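It was the middle of April before I dared sow my runner beans, and I still went out twice in the night to look at them, as if they might have caught a chill. Mother always swore by a bed dug over in autumn, and I've come round to her way of thinking (slowly, and with a bad back!).

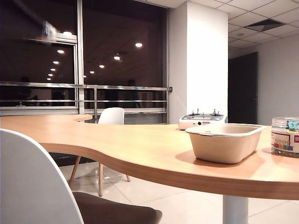
Tapio Riihimäki wrote to say that beans sulk in cold soil whatever you dig into it, and that he waits until the nettles are knee high.

Well, I do love a nettle rule, and I shall try it on the second row, along the fence where the old sweet peas used to scramble.
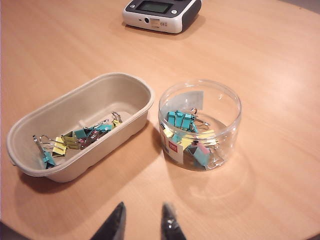 The first row can take its chances under fleece, with 47 seeds in it and a saucer of beer at each end for the slugs.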